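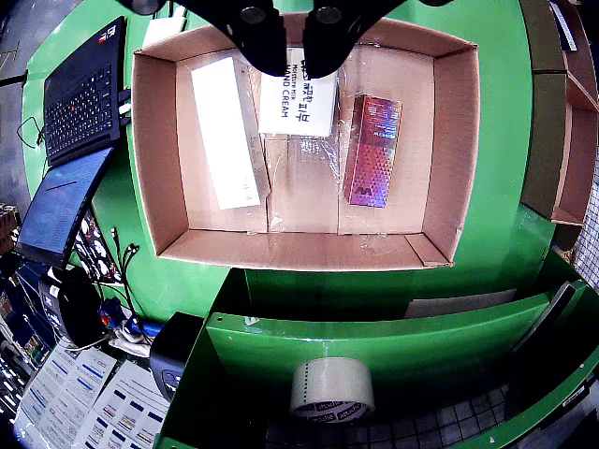
Two-finger gripper over the carton, green bench

Grulholm
Right, after a month of swapping fingers I'm ready to be shouted at. Gripper A is the Charbonneau two-finger, gripper B is the Durkurer suction cup. Same arm, same cosmetics cartons, 1005 picks each. The fingers dropped fewer boxes, but my word they're slow going into a full carton!

dundside_dave
Surprised by that. We ran cups at Dundside for 2000 picks and I'd never go back. Fingers need room either side and you haven't got much in a shipping box. Are you closing on the long side or the short side?

Grulholm
Short end where I can, then lift and let it hang. It does mean the carton goes across at a slant, and I've had to raise the travel height so the low end clears the walls.
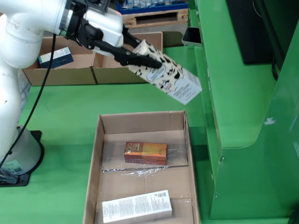
The other headache is the plastic film. My cup kept grabbing that instead of the box (drove me up the wall), and the fingers mostly push past it. Shiny packs upset the depth camera with either gripper, so I'm calling that one a draw.

Gregor Halliday
Sorry Dave, I'm with the fingers on this. Cups are lovely on flat clean lids and hopeless on crinkly film. What force are you using?

Grulholm
Lowest setting plus 2 clicks. Any more and the thin card creases.

dundside_dave
Try a bellows cup before you bin it, and do 3000 picks. I still reckon it's your vacuum level.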